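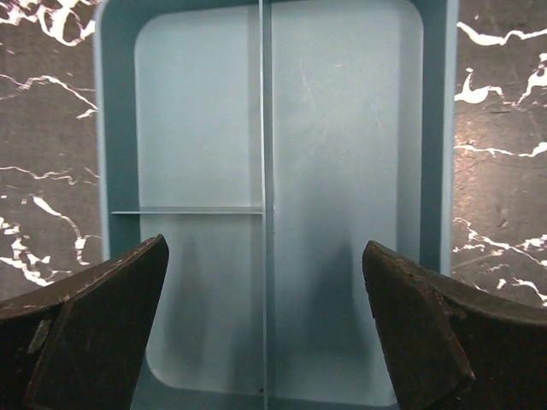
Jidora is a home organizing company. We sort out kitchens, home offices, closets, garages and spare rooms for people who want to use them again. Most of our work is small and practical, and we try to keep the equipment the same way. A plastic tray like this light blue one, with a divider down the middle, handles a surprising share of it: bills to pay on the left and bills already paid on the right, or batteries on one side and light bulbs on the other. We use what a household already owns before we suggest buying anything.

How we started

Vlasta Softić started the company after 14 years in the records room of a county hospital. Her job there was to make sure a chart could be found by a person who had never seen the shelf before. She began doing the same thing for neighbors in the evenings, first with paperwork and later with whole kitchens. The first paid job was a pantry on Mohamedi Street. The owner had four open bags of rice and no idea where the fifth one was. That job took a day and a half, and she sent us her sister's number the following week.

We took the name Jidora when we moved into our present rooms. Before that we worked under the name Zoko, and some longtime clients still make out their checks that way. The bank accepts them.

Today there are 18 of us. Most came from other lines of work, including school libraries, hotel housekeeping, and one hardware store. New staff work alongside an experienced organizer for their first three months and do not take a job alone until that period is over. 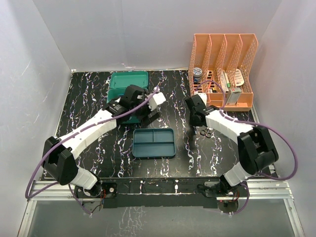

Two white-and-black arms over a black marble-patterned tabletop.

What we do

A standard visit is four hours with two organizers. We start with a walk through the room and ask what gets used every day, what gets used once a year, and what has not been touched since it went in. Then we empty one area at a time. We do not empty a whole room at once, and we finish each area before we open the next. At the end of the visit the floor is clear, even when there is more to do another day.

Labels are printed in plain capital letters. We used to offer decorative scripts, but clients with poor eyesight had trouble with them and so did a few of our own people. Shelf height is set by the shortest adult in the house.

We also run a beginners' workshop twice a year, in March and again in the fall. It covers paper, desks and small items, and there is a practice session where everyone works through the contents of one drawer from home. Please bring the drawer's contents in a bag and leave the drawer itself in place.

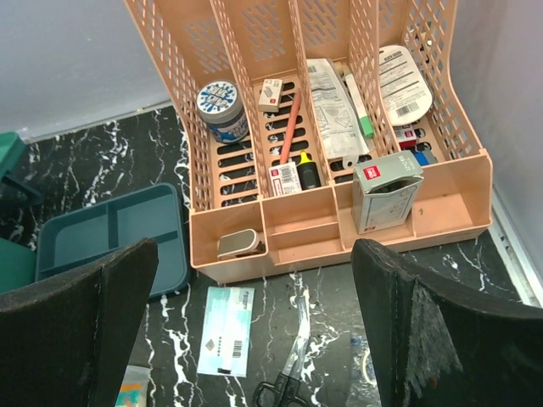
Paper is still the largest part of our office work. We keep tax records together by year, warranties together by room, and everything medical in one folder per person. School papers go to the family with a limit agreed on in advance, usually one box per child. Our offsite service, called Olia, stores archive boxes for clients who have run out of closet space. It currently holds 2689 boxes, each listed on a card and in a computer file. A box can be returned to you within two working days.

We do not throw anything away without your approval. Items you decide to part with are set aside in your garage or hallway, and you can change your mind until we leave. If you like, we will drop donations off on the way back to the office at no charge. We do not appraise antiques, move pianos or handle paint.

Where we work

We cover the city and the towns along the river, up to 41 miles from our office. Travel inside the city is included in the price. The office is open from 8:30 a.m. to 4 p.m., and the phone is answered by one of the organizers. 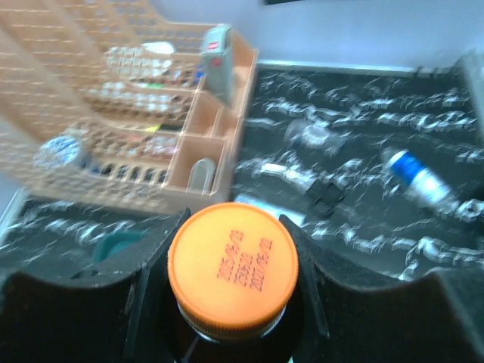 Do I need to clean up before the first visit?

Please leave the room the way it normally is. We plan the work from how you use the space now, and a room that was tidied the night before tells us less. If there are pets in the house, it helps to have them in another room while boxes are on the floor.

To set up a first visit, call the office or leave a note in the mail slot with your name, phone number and the room you have in mind. Vlasta still reads the notes herself and calls back before noon.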